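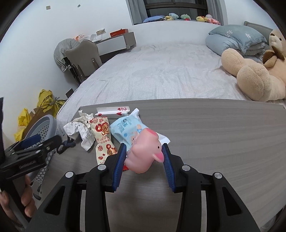 The blue ribbed pads on a squeeze-toy pig, my favorite test object.

Gluing and tuning the ribbed finger pads

If you've followed the build so far, you have a pair of Perell hand-held grippers with the linkages moving and bare fingers on the front. Now for the part I love most – giving them some grip! Rubber pads completely change how these things feel in the hand, and you can do the whole job at a desk in an evening.

You'll need:
Ribbed rubber strip, enough for four fingers
400 grit sandpaper
Contact adhesive (I use Brerkano, but any flexible one will do)
A sharp knife and a metal ruler
Rubbing alcohol and a rag

1. Lay the strip against a finger and mark the length. Cut all four pads at once so they match, with the ridges running the same way on every one.

2. Scuff the finger faces and the backs of the pads with the sandpaper, then wipe everything down with alcohol and let it dry.

3. Spread a thin coat of adhesive on both surfaces. Wait until it's tacky (check the tube, mine says 6 minutes), then press the pad on from the base toward the tip. Go slowly, you get one shot at lining it up.

4. Close the fingers over a piece of baking paper and leave them overnight. I rushed this once and spent the next morning scraping off a pad that had slid almost 3 mm sideways.

5. Open and close the gripper gently. The tips should meet before the bases do. If the bases touch first, back off the stop screw a quarter turn and try again.

Now go pick things up! Squeeze toys are great to start with, they're soft and round and forgive a clumsy grip. Then try a crumpled snack packet, and after that a playing card lying flat on the table, which is still the one that beats me about half the time. Slide the card to the table edge first if you're getting frustrated.

Ehsan Baloch at the Pleldale workshop cuts his ridges a little deeper with a file and swears by it for wrappers. I haven't tried it on mine yet.

Next part: adding a softer return spring.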